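Chapter 7
Knits and How They Fold

Woven cloth holds a crease. Knits don't, or not for long. Stretch, curl, slide. In this chapter: reading a knit before you fold it, finding the straight edges, stacking for a shelf. Key words: hem, armhole, strap, rib, openwork.
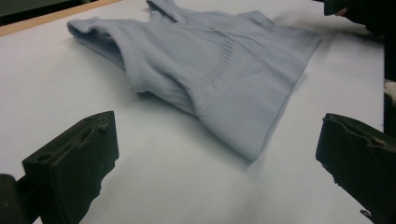
Fig. 7.1 Sleeveless knit top, crumpled and partly folded. Note the rolled armhole edge and the band of openwork.

Start at the hem. Straightest line on most tops, so square everything to it. Then the straps, then the sides. Dont pull on openwork, it grows. The Tullora stockroom exercise (600 tops, one long table) comes at the end of the chapter, have your notes from Chapter 6 handy.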